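The Autograph Line

Wilma Michiels had been in line since before the bakery across the road turned its lights on, and she was having the best morning of her life.

She was ticket 232. She knew this because it was printed on the slip in her hand, and because she had read it out loud to everybody near her, including a man who was only waiting for the bus. By seven the queue went down the steps of the old Callex cinema, past the bottle shop and right around the corner, all of it for Mieke Van der Linden, who had played Captain Maes in all 71 episodes of Allbridge and who had never, not once, come to their town.

"She might not look up," said the girl behind her. "My cousin met one of the others and he just signed and slid it along."

"She'll look up," said Wilma.

She had brought three things to be signed and couldn't choose between them! There was the poster from the second season (the good one, with the lighthouse). There was the paperback with the cracked spine. And there was the letter she had written in February and never posted, four pages long, which began with "You won't remember me" before she'd realized that of course she wouldn't, they had never met.
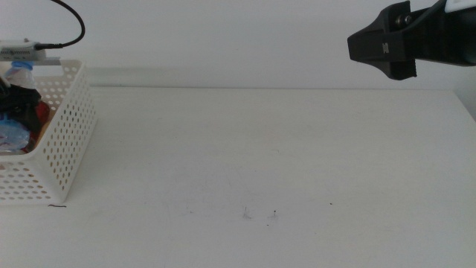
The doors opened at nine and the line began to shuffle, and Wilma found she'd forgotten every word she had practised. She had practised a lot. She'd done it at the kitchen bench, with her sister pretending to be Mieke and signing the backs of envelopes. It was a good set-up for a rehearsal, a bare white tabletop against a white wall, and a white plastic basket with little round holes all over its sides, pushed over to the left, where the signed things were supposed to go. Her sister had been very strict about it. Name, one nice sentence, thank you, move along. Wilma had never got it down to one nice sentence. Her best was six, and that was talking fast.

Inside, the foyer smelled of popcorn and floor polish. A woman with a Bakance lanyard was walking up and down, telling people to have their items out of their bags. Wilma took out the poster. She put it back and took out the paperback. The girl behind her had gone very quiet and was holding her phone with both hands.

"Are you all right?" Wilma asked.

"I think I'm going to cry," said the girl. "Is that stupid?"

"No! I cried at the bus stop."

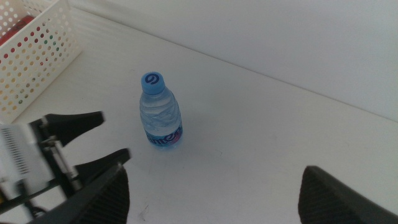

Ticket 232

Up close she was smaller than Captain Maes, and she had reading glasses pushed up into her hair. She was laughing at something the person ahead had said, a real laugh, the one from the ferry episode, and Wilma's knees went.

"Hello," said Mieke Van der Linden, and looked up. "Who's this for?"

"Wilma," said Wilma. Then she put the letter on the table. She hadn't planned to. Her hand had simply gone into the bag and come out with it.

Mieke turned it over. "Do you want me to sign this?"

"No, it's for you. You can throw it out. It's a bit long, and there's a part about my nan in the middle, she watched it with me, she thought you should have married the harbour master."

"So did I," said Mieke. "I argued for it for two years."

Wilma made a noise that wasn't any kind of word.

Mieke folded the letter and tucked it into the pocket of her cardigan. She took the paperback from under Wilma's arm, where Wilma had forgotten it, and wrote in it for what felt like ages, while the woman with the lanyard coughed and looked at the clock.

Outside, the girl came running down the steps after her, red in the face and grinning. "She looked up!" she shouted. "What did she put in yours?"

Wilma opened the cover. They leaned in over it together, there on the footpath, with people going past them on both sides.

For Wilma, it said, and for her nan, who was right about the harbour master.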